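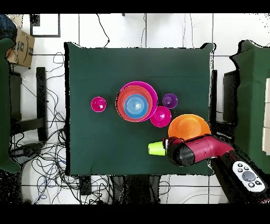 Grestwood Yard Notes: Read Me First

October
By Szu-yu Chiu
3 min read
Filed under: Backyard Nature, Journals

Hello, and thank you for opening this file before the others! These are my written notes on the wrens, toads, chipmunks and other neighbors that come through our yard in Grestwood, typed up from a shelf of paper notebooks that had started to smell like the basement. My friend Anqi Gu kept asking to borrow them, and after she'd carried the same notebook home in the rain twice, we decided it was time they lived on a computer.

What's in the folder

There are 700 entries, all in plain text, one entry to a line in a file called notes.txt. Each line has the month, the time of day (dawn, morning, afternoon, dusk or night), the place in the yard, and then whatever I wrote. Some entries are only a few words ("toad under the hose again"), and a few wander on until they hit 2000 characters, mostly in the spring, when the wrens are building and I can't seem to stop writing.

The file called places.txt explains my names for things. Cadum is the creek behind the fence, which is dry by late summer. "The Mkhize side" means the hedge we share with our neighbors, where the catbird sings. "The step" is the back step, and if an entry doesn't name a place, I was almost certainly sitting there with my coffee.

How the notes were made

I wrote them by hand, usually the same day, sometimes the next morning if supper got in the way. Anqi typed the older notebooks and I typed the newer ones. She is a far better speller than I am, so you'll notice a change partway down. We left the wording alone except for family names and one long complaint about a leaf blower.

Where my handwriting beat us both, there's a [?] in the line. Please don't guess on my behalf, though if you've figured one out I'd love to hear it.

Things to know before you use them

I'm a person who likes wrens, and it shows. Sparrows came every day and hardly get a mention. A quiet week in the file may mean a quiet yard, or it may mean I had a cold. I wouldn't use these to work out how many of anything lived here.

Early on I called every small brown bird a wren. The first 5 pages of the oldest notebook are the worst for this, and those lines are marked "early" so you can skip them.

The owl entries are from sound alone. I've never laid eyes on that owl, though I've stood out by the fence in my slippers often enough.

Opening the files

Any text editor will do. I use Meltach on my old laptop, and if you do too, turn off its automatic spelling fixes first or it will turn every "towhee" into "towel." Anqi opens everything as a spreadsheet, with a tab between the columns, and that works fine.

Sharing

Copy them, read them aloud, use them in a classroom, put them in a newsletter. Please keep my name and Anqi's with them, and don't sell them.

Still to do

- Type the winter notebook with the loose cover
- Sort out which toad entries belong to dusk and which to night
- Add Anqi's list of what was blooming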